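What is a petition, and does signing one do anything?

Sooner or later someone will stick a clipboard under your nose and ask you to sign it. Maybe it's at the shops, maybe it's a link your auntie sent to the whole family. "Sign here and we'll save the skate park!" they say.

Will you, though? Let's have a proper look.

A petition is a written request with lots of names under it. It asks someone in charge, like a council or a parliament, to do something or to stop doing something. People have been writing them for hundreds of years, mostly because they had no other way of getting heard.

A name on a petition is not a vote. If 500 people vote for something and 5 people vote against it, the 500 win. If 500 people sign a petition, the council has to read it (if its own rules say so) and can then say "no thanks". Plenty of them do.

Take the town of Brultau. The council there wanted to shut the Kerach Street library on weekends to save money. A group called Agbeko Neighbours got up a petition and collected 143 names. The council's rule was that any petition with more than 55 names had to be talked about at a meeting, so it was talked about. The library still shut on weekends. Four months later it opened again on weekend mornings, and the group said the petition did it. The council said it had found some spare money. Who was right? I don't know, and I'd be a bit careful of anyone who says they do.
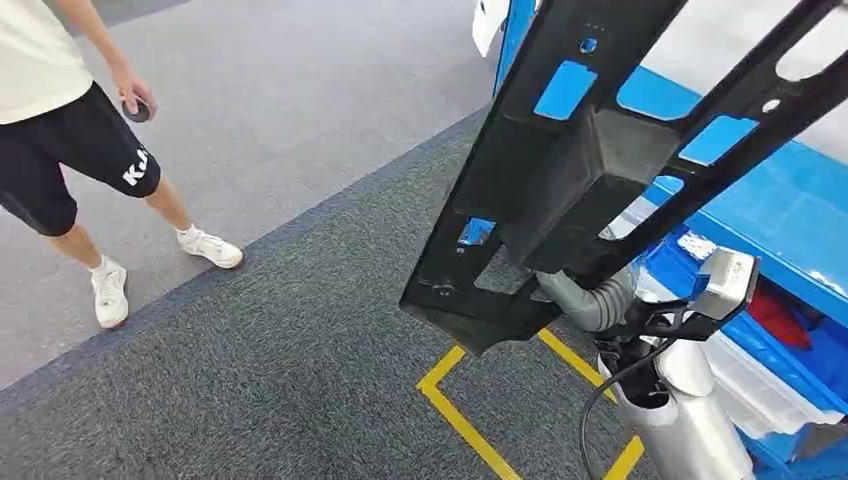 Who gets to sign is another thing worth asking about. Some petitions are only for people old enough to vote, and some let kids sign as well. Check the rules at the top of the page before you write your name. You might be standing there in a T-shirt, black shorts and white sneakers, thinking it's none of your business because you're not a grown-up. But if it's your library, it's your business. Where the rules say kids can't sign, you can still write your own letter, and a letter that says what you do at the library every week can be harder to ignore than one more signature.

Online petitions need extra care. A website called Zovar lets anyone start one in a couple of minutes, and it asks for your email address before it counts you. What happens to that address afterwards? Read the small print with an adult. If you can't find any small print, don't sign.

Before you sign anything, ask:

Who is this going to? "The government" is too vague. It should name a council, a minister or a department.

What exactly does it want? "Make our town better" could mean anything at all.

Is it true? Look up at least one of the facts yourself.

Who started it, and what do they get out of it?

You're allowed to say "I'll think about it" and walk off — even if the person with the clipboard looks disappointed.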